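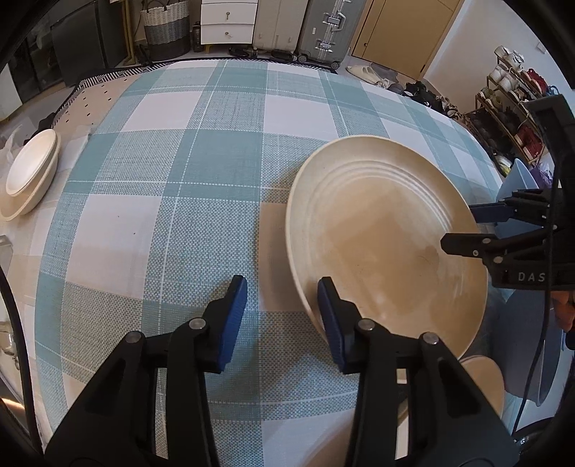
Crockery swap at Gostholm

28 Jul 2019

What a lovely pile we have this time! Cream plates with raised rings by the rim, cream bowls that stack up beautifully, and a checked cloth to set them out on. The plates are 4 for a swap token, and chips or tea stains are no bar - bring yours along too.

We'd love a few big basins as well, for washing up between tables. The next swap is in November, at Lewis Hall, and we have room for 18 tables. 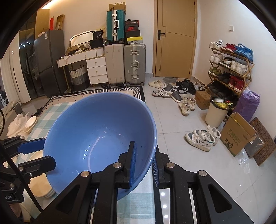 The blue basin, with bowls stacked on the cloth.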